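3.2. Superficie de doblado y prendas de punto

Las sesiones de ropa se hicieron casi todas sobre cama, no sobre mesa. Motivo práctico: en los pisos de Rivas la mesa de la cocina rara vez estaba libre, y la cama ya era donde la gente doblaba antes de empezar el estudio. Total de prendas registradas, 194. De ellas 18 de punto, que son las que tratamos en este apartado. El resto (camisetas, toallas, ropa interior) va en 3.3.

El punto se comporta mal en el doblado por tercios. El cuerpo liso cede, el canalé del bajo tira hacia dentro, y al soltar la prenda queda más estrecha por abajo que por arriba. Kadri Toom ya lo había señalado en las notas de Naltden para jerséis de lana gruesa; en punto fino pasa lo mismo pero se nota menos al principio y más al apilar. No hemos pesado las prendas, queda pendiente.

Tres maneras de empezar, según los cuadernos de los hogares. Primera: prenda extendida boca abajo, mangas hacia dentro, doblez final desde el bajo. Segunda: doblar por la mitad a lo largo y luego enrollar. Tercera, la menos frecuente, coger directamente del canalé y estirar antes de nada, para quitar arrugas del cuerpo. Esta última alisa bien el centro pero deforma el remate si se repite. En Wutport la usaban sobre todo con prendas ya guardadas que se volvían a sacar.

Sobre la tela de debajo. Una colcha o sábana con arrugas desplaza la prenda al tirar, se mueven las dos cosas a la vez. Los participantes lo resolvían alisando con el antebrazo o, más a menudo, no lo resolvían. Los cuadros y las rayas sirven de guía para alinear los bordes, cosa que varias personas mencionaron por su cuenta; con tela arrugada la guía engaña, porque la raya ya no es recta. En la escala de orden de Braltetti (0 a 100) las pilas hechas sobre tela estampada no salieron mejor que las hechas sobre tela lisa. Muestra pequeña, ojo.

Otro detalle que complica la codificacion: las prendas con revés de otro color. Cuando asoma el revés por un lado, el codificador tiende a anotar "mal doblada" aunque el doblez sea correcto. Revisamos esos casos a mano. Se cambió la etiqueta a "revés visible", sin valoración, y se aplicó tambien a las sesiones anteriores a enero. La figura 4 recoge una prenda de punto verde, con el canalé hacia abajo y un borde multicolor que asoma en el lado izquierdo.

Figura 4. Prenda de punto verde extendida sobre tela de cuadros rojos y blancos. Etiqueta asignada: revés visible.
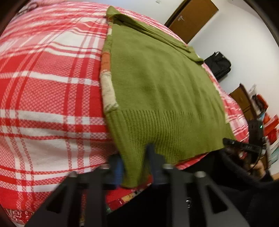 Última modificación de esta página: martes, 18:40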